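Schools | Local News

Pond study program adds 13 schools for spring term

By Siiri Aaltonen
April, 6:15 a.m.

We use cookies to remember your settings and count visits. Accept | Manage choices

A classroom program that lets elementary students raise tadpoles will be offered in 13 more schools this spring, after the Fotadcombe school board voted to pay for a second year.

The program, run by the Kinsella Nature Center, brings a tank, pond water and frog eggs into second and third grade rooms. Students watch the eggs hatch and follow the tadpoles until their back legs come in. The center then collects the tanks and returns the animals to the pond they came from.

Last year 628 students took part. Heidrun Wallner, education manager at the center, said the new schools should bring in 41 more classrooms, most of them on the east side of town.

"We had a waiting list by October," Wallner said. "Teachers were calling us before we had the dates set."

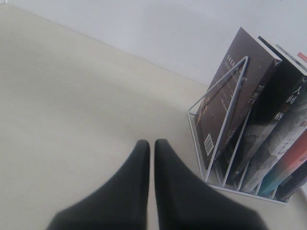 Each class gets four visits from center staff. The first covers pond life and what the eggs need to survive. The others are timed to the hatch, the first weeks of feeding, and the collection day. Staff change the water and clean the tanks on every visit, and teachers handle feeding in between.

Children are not allowed to put their hands in the water. Wallner said the rule is there for the animals as much as for the students -- sunscreen and hand lotion can harm tadpoles even in small amounts.

Angus Yule teaches third grade at Jullier Elementary, one of the schools in last year's group. He said the tank took up a corner of his room for most of the spring and that he would gladly give up the space again.

"They kept a log every morning," Yule said. "Length, color, what was eaten, what wasn't. Some of them had never kept a notebook for anything before that."

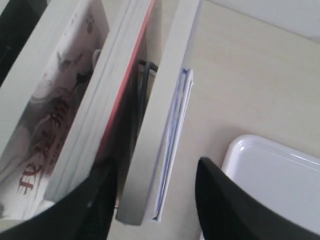 The logs are the main written work in the program, and schools may choose how to tie them to other subjects. At Jullier, students also wrote a short piece on a frog or toad from another country. Reading material is left up to each teacher, and the center does not hand out a textbook. A class shelf can mix field guides with picture books and titles in other languages, such as a white-covered one with large red Chinese characters over an ink-wash style illustration. Wallner said families who speak another language at home are welcome to send in pond words for the class list.

The board approved the money by a vote of five to 2. Board member Slamet Yeoh, who voted no, said he supports the program but wanted to see a full cost report first. He asked that one be ready before the budget talks in the fall. 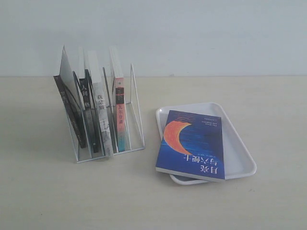
Shazia Kakakhel, who chairs the board, said the report will be prepared by district staff and posted online. It will cover tank rental, staff visits and mileage.

Schools in the Tastalon district, which shares a science coordinator with Fotadcombe, have asked to join next year. No decision has been made on that request.

Egg delivery depends on the weather. The center expects to bring the first tanks in within two weeks, starting with the schools closest to the pond -- a cold spell could push that back. Teachers will get a call the afternoon before their delivery.

Teachers in the new schools must attend one evening training session at the nature center. It starts at 5:30 p.m. and covers feeding, water temperature and what to do if a pump stops overnight. Substitutes and classroom aides may attend too.

Get Fotadcombe school news in your inbox. Sign up for our free morning newsletter.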